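Notebook, Pevamside, locker station
January, started 9.40, written up after lunch with cold tea

Carrying on from the last entry, where I had got as far as saying the left gripper felt gritty and then gone home. It is the slide and not the finger hinge, I'm fairly sure of that now. With the trigger held half in you can feel it catch in the same place every time, about a third of the way to closed, and it goes away if you push the fingers sideways a little. So off came the lower cover (four screws, and the short one goes back nearest the cable, please, I have now found the long one in that hole twice) and there was a grey paste of old grease and pad dust all along the rail. Wiped it out with lint-free cloth and the Kukico cleaner, let it dry while I did the right hand, then put a thin smear of the light grease on and worked it back and forth until it stopped leaving a ridge at the ends. Lovely now. It closes with one finger.

The right one was much cleaner. I did it anyway so the two feel alike, which matters more than you'd think when you are wearing both for an hour.

Pads next. The Ashour spares box had one full pair left and one odd pad of the older, slightly thicker sort. Please don't mix them! A thick one against a thin one makes the tips meet off centre, and then the width reading is wrong by just enough to be annoying later and not enough to be noticed on the day. Fitted the full pair to the left gripper. The right keeps its present pads for now, they still have plenty of bite. More spares are on the order sheet, line 217, with a note asking for the thin sort only.

Then the cubes. I had been blaming the software for the little jumps in the Astero tracks, and I owe the software an apology, as the left cube could be turned a hair on its post by hand. Took it off, cleaned the post, put it back with a drop of the removable threadlock and nipped it up with the small torque driver. Pencil line across the joint so that anyone can see at a glance if it has crept. Did the same on the right one for good measure. Wipe the printed faces with a dry cloth only, the cleaner lifts the black.

After that, recalibrated. Zero width with the tips just touching, then full open, then the gauge block in between, three times on each hand. The left came out closer to the block than it has since I started keeping this book, and the right was unchanged, so I left its old values in and only wrote the new file for the left. Old file is kept in the same folder with "before" on the end of the name.

Took both over to the lockers for the afternoon check. The compartment on the bottom row by the glass partition is the one the check is done on, with its middle shelf, and the door wants to be swung right back before you start or you'll catch it with an elbow. 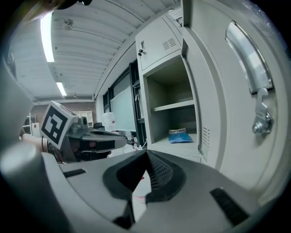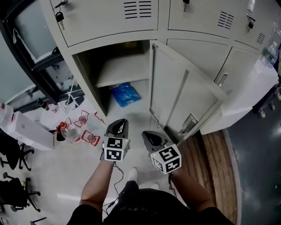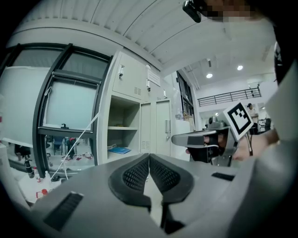

Same open compartment in all three, one shelf in it and something blue at the bottom. First and last are from gripper cameras, the middle one from the head.

Notes from the check, in no very good order.

Both cubes tracked through the whole reach into the lower space, including the awkward bit under the shelf where the left used to drop out. I went in and out slowly, then at normal speed, then rather faster than anybody ought to, and the trace stayed in one piece. Very pleased with that. I did get one short gap when I crossed my wrists, but that is me hiding one cube behind the other and no amount of threadlock will cure it.

Cables. They want a loop slack enough to let the forearm turn right over, but short enough that it can't find a locker key. The upper doors have their keys in the locks and a loose loop will go over a key head as if it had been aiming for it. I've moved the tie on the left cable up by a thumb's width and it seems a good compromise. If your arms are longer than mine, move it back, and tell the book.

Reflections off the floor gave no bother today with the ceiling lights on. I'd still like to try it late in the afternoon, when it gets low and glary in there, before I call that one settled.

The gripper camera lenses both had a thumb smear at the lower edge. Lens cloth from the blue tin, never the bench cloth. It's worth a look every time you put the things down, as the natural place to grab them is exactly where you shouldn't.

Run counter at the end stood at 2,679. I've started a new column in the back of the book for the slide cleaning, and I propose we do it every 200 runs from here and see what comes out on the cloth. If it's clean we can stretch it. The paste I got out today was a good deal more than 200 runs' worth, I should think, but there was no earlier entry to count from, so today is line one.

Still to do:
Right gripper pads when the spares come.
The left trigger spring squeaks when it's cold first thing. Doesn't affect anything. Drives me up the wall.
Make a second gauge block, the one we have is borrowed from the mill drawer and they do want it back.
Check the pencil lines on both cube posts before the next session and write down here whether they've moved, even if they haven't.

Grippers are back on their stand with the fingers open. Don't store them shut, it flattens the pads.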